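Do kings and queens really own all the swans?

People love to say that the monarch owns every swan in Britain. It sounds grand, but is it true? Not quite.

The Crown can claim unmarked mute swans swimming in open water. In practice, the claim is mostly used on parts of the River Thames. Two old London companies, the Vintners and the Dyers, own some Thames swans too. So "all of them" is wrong straight away.

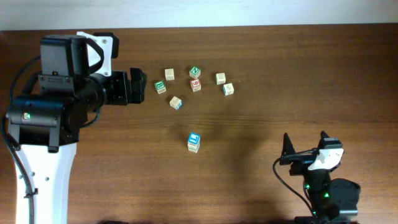 Why would a king want swans at all? Mainly for dinner. Long ago, roast swan was served at rich people's feasts. Today swans are protected by law, and the yearly count, called Swan Upping, is there to check that the birds are healthy.

You may also hear that a swan can break your arm with its wing. Be careful with that one. Ask whoever tells you if they have ever met a person it happened to. Swans can be fierce near their nests, so keep well back, but a scary story needs proof just like any other.

Next time someone tells you a royal "fact", ask how they know.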